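Closure Torque and the Half-Turn Problem: A Conversation on Bottle Caps 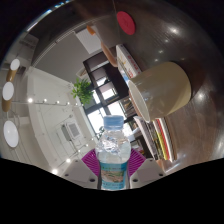 Most complaints about bottle caps concern the wrong variable, according to Henrike Engelhardt. People say the cap was too tight. What they usually mean is that the first half turn needed more effort than they expected, and that the rest of the turn needed almost none.

Engelhardt has worked on closures for small bottlers for most of her career and now runs the test bench at Skyrme. We spoke there on Friday, September 18, 2026, between two batches. The bench was in use for the whole interview, and several of her answers stopped halfway while she wrote down a reading.

She separates two quantities. Application torque is what the capping machine puts in. Removal torque is what the person opening the bottle has to supply. "Customers specify the first one and get complaints on the second," she said. "The ratio between them is not fixed. It depends on the liner, the thread finish, the resin, how long the bottle stood and at what temperature."

The usual drop occurs in the first day. A polymer cap under load relaxes, and part of the clamping force goes with it. Engelhardt does not accept removal figures taken straight off the line. Her own procedure calls for a rest period at controlled temperature, then a slow, steady turn with the bottle body held in a fixture and no downward force on the cap.

"If you lean on it, you are testing your arm," she said.

The current work is a comparison of two cap designs, known in the building as Mavard and Flukard. Mavard has a separate liner. Flukard is a one-piece cap with a molded plug seal. The sample is 1000 caps, 465 of them Mavard, and each is opened once and discarded. She does not reuse a cap for a second reading, as the tamper band has already been broken and the thread has already been loaded.

Early results show that the two designs have similar averages. The spread is the difference. Flukard readings sit close together until the storage temperature goes up, and then a small group separates from the rest. Engelhardt suspects the plug diameter on a few cavities of the mold. She has asked for cavity numbers to be recorded with every reading – a request that added most of a week to the schedule.

Sang-wook Shim, who handles the data, would have preferred a larger sample from fewer cavities. "We have good coverage and thin groups," he said. "I can tell you a cavity looks odd. I can't tell you yet that it is odd."

The bridges between the cap and the tamper band account for much of what a person feels. They break in sequence, and the peak in the torque curve often belongs to them and not to the seal. On a plotted curve there are two peaks: one for the seal letting go, one for the bridges. In a badly matched design the peaks overlap and add up. Engelhardt showed me a curve of that kind from April. The supplier had thickened the bridges to stop them breaking during application, and the opening effort rose accordingly.

I asked about knurling, the ribs on the side wall. She regards it as a secondary matter. Ribs improve the grip of a dry hand and do less for a wet one, and very fine ribs fill with residue. Cap height matters more in her view. A shorter cap saves resin, but it leaves less surface for the fingers, and the same removal torque then feels higher.

"The number on my bench did not change," she said. "The person's problem did."

She would like specifications to state removal torque after a defined rest period, with a limit on spread as well as on the average. Few of the ones she receives do. The most recent gave a single application value, no tolerance and no temperature. She sent it back with four questions and has had an answer to one of them.

The Flukard caps from the warm storage group are due on the bench next, starting with the cavities Shim flagged.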